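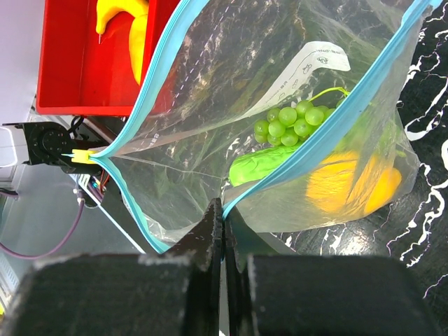

Bench rules for two-arm bagging

These are the house rules for anyone running the two-arm cell on zip-top bags and play food. They apply to practice runs as well as to runs we keep. Yulan Su wrote the first version and Tania Barua has added to it, so if a rule makes no sense, ask one of them before you skip it.

Before you start

Wipe the tabletop with a dry microfibre cloth. No spray cleaner on the marble pattern, as it leaves a film and the bags stick to it.

Wipe out the red container too. Crumbs of tape and bits of label collect in the corners.

Check every piece of play food for splits and loose leaves. Anything with a sharp edge goes in the repair drawer. A nick in the plastic can open a thin bag in one pull.

Run a fingernail along the full length of the zip. If it catches, use another bag. Bags get 30 runs and then go to soft plastics, whatever they look like. Mark the tally on the Talau sheet taped inside the cupboard door.

Cables

Follow each cable from the base to the wrist with your hand while the power is off. There should be enough slack for the arm to reach the far side of the table without tugging, and no loop that can drop in front of the fingers. Clips that have gone loose get replaced the same day. Don't tape them.
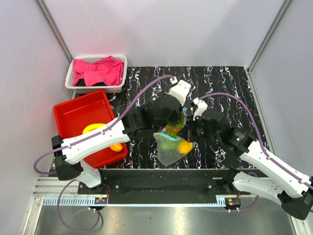

Keep cloths in the white basket at the back when the job is food. Cloth jobs and food jobs are never mixed in one run, and the basket stays where it is so that the layout matches from one day to the next.

Handling the bag

Take the bag by the edge, near the zip. Gripping the middle of a full bag squashes whatever is inside and puts the strain on the side seams.

One arm takes hold first and the second comes in after it. If both close at once they tend to pull against each other, and the zip goes crooked.

Set the grip force on the Drondel panel to 8 for empty bags. Go up one step at a time for full ones and write down where you stopped. Don't leave a higher setting for the next person to find.

Keep total weight in the bag under 500 grams. The play food is light, but people have been known to add a real lemon.

If the bag slips, let it fall. Stop the run, open both grippers, and reset by hand once the arms are parked. Never reach in to catch it.

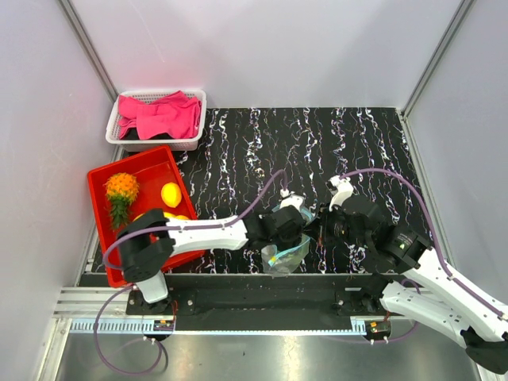
Left arm holding the bag, right arm beside it. Fruit waits in the red tray.

Hands and people

One operator per cell. Anyone watching stands back behind the floor line.

Long hair tied up, lanyards off, sleeves above the wrist. Rings are fine for driving the arms but take them off for resetting.

A green light on an arm does not mean it is safe to put your hand in. Press the stop, wait 30 seconds, then reach.

Finishing up

Park both arms, empty the bag and leave the zip open overnight. A zip left shut on a creased bag takes a set and is hard to start next time.

Brush the front rail with the soft brush on the Jin hook. A vacuum nozzle is too wide for the teeth and knocks the small boards.

Play food is washed in warm water with a drop of dish soap and air-dried on a rack. Bunches of grapes hold water between the berries, so give them a shake and leave them until the next morning.

Report any new noise, smell or colour change in the plastic parts in the Joluvura log, even if the run went well.

Last revised 6 September 2019. The bag tally sheets are replaced each December.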